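Skodard fingers against the Winstead set, second round

The Winstead fingers have now been off the arm for long enough that I have stopped reaching for the old offsets, so it is time to write up the comparison before I forget the details. The first round in February covered rigid parts only. Everything in this round is cloth.

A quick recap of the setup. There are two arms, which I will call left and right. The right one carries the gripper under test. The left one runs the same motions with a gripper I already trust, and I use it as the reference. Both take commands from the Khalaf controller, which replaced the Arkar box last year. I miss the Arkar's logging and nothing else about it.

The Skodard fingers are narrower at the tip than the Winsteads, and stiffer. The Winsteads have a slightly compliant pad that folds around a hard edge. On rigid parts that pad wins easily. On folded cloth it gets in the way: the pad deforms before the tip has gone under the layer, and what you end up gripping is the top of the stack, pushed down, with nothing separated from anything else.

The test was simple. Stack folded garments, command a pick on the top one, lift, move over to the bin, release. A pick counts only if one garment comes up and the ones below stay put. If the second garment shifts but does not leave the stack I log it as a drag, and a drag is a fail. I was lenient about drags in the first draft of the protocol and the numbers were useless.

Each finger set got 40 attempts per approach angle. I tried a straight-down approach, a shallow approach from the front of the stack, and one in between at 25 degrees above horizontal. The garments were plain household stuff in mixed weights. I refolded the stack between runs by hand, which is the weakest part of the method. My folding gets worse over an afternoon, and I tried to cancel that out by alternating finger sets instead of finishing one before starting the other.

Straight down, both sets were poor. The Winsteads were slightly worse, for the reason given above. I would not use that approach for stacked cloth with any parallel gripper, and I dropped it from the later sessions.

At 25 degrees the difference shows. The Skodards get a tip under the fold and close on a single garment far more often. The failures that remain are nearly all drags, and nearly all of them happen with heavier fabric on top of something thin. The Winsteads at the same angle produce a mix of drags and missed grips, and the missed grips are the more annoying kind because the controller reports a successful close. 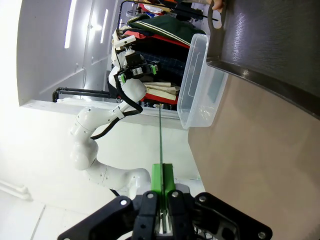
Wrist camera calibration took more time than the picks did. The mounting plate puts the camera far enough back that the fingers take up the bottom of the view, and the usable area for the stack is whatever is left above them. With the Winsteads I had a mask for the fingers that I drew once and never touched. The Skodards sit differently, so the old mask covered the wrong pixels and the segmentation kept finding a garment edge that was really the side of a finger. I redrew it and the false edges went away. If you swap fingers and your detector suddenly gets confident about something very close to the lens, check the mask before you retrain anything.

Reflections were the other nuisance. Any bright metal in view gives streaks that move when the arm moves, and the depth estimate near those streaks is bad. I clipped the region of interest so the planner ignores that side completely. It costs some reach. I can live with it for this test and would not accept it in a real cell.

Lighting I left alone. The overhead tubes are what they are, and I wanted the numbers to reflect a normal room.

Zaid Qudah read the first write-up and asked whether closing force was the same for both sets. It was the same commanded value, and he was right to point out that this says little about force at the tip, given the different finger geometry. I repeated the 25 degree runs with the force reduced for the Skodards. Single picks held up, and the drags went down a bit. The thin fabrics also came out with less of a crease at the grip point. I have kept the lower setting.

On the controller side, the Khalaf does one thing I dislike. Its contact threshold is set per tool, and the tool profile does not carry over the value when you duplicate it. The duplicate goes back to the default of 8 with no warning. I lost a full evening of runs to this, with the arm stopping short of the stack each time it brushed a sleeve. Set the threshold again by hand after duplicating, save, reload, and read it back.

In total the log has 394 usable entries, including the repeats at reduced force and leaving out the evening mentioned above. I also removed any run where I had to stop the arm for a reason unrelated to the pick, such as a cable pulling tight at the wrist. Cable routing on the left arm is fine after the last change. On the right arm there is still a bundle under the gripper that I want shorter.

For now the Skodards stay on for cloth and the Winsteads go back on for rigid parts. Changing over means four screws, the mask and the tool profile, and the mask is the only step that can go wrong without any message. I am writing a small script that ties the mask file to the tool profile so that loading one loads the other.

Still on the list: the shallow approach with the Skodards at reduced force, which I only ran at the original setting, and a stack made up entirely of knits. Knits stretch at the fold, and the few I had mixed in behaved differently from everything else. I will post the raw log once the column names make sense to someone other than me.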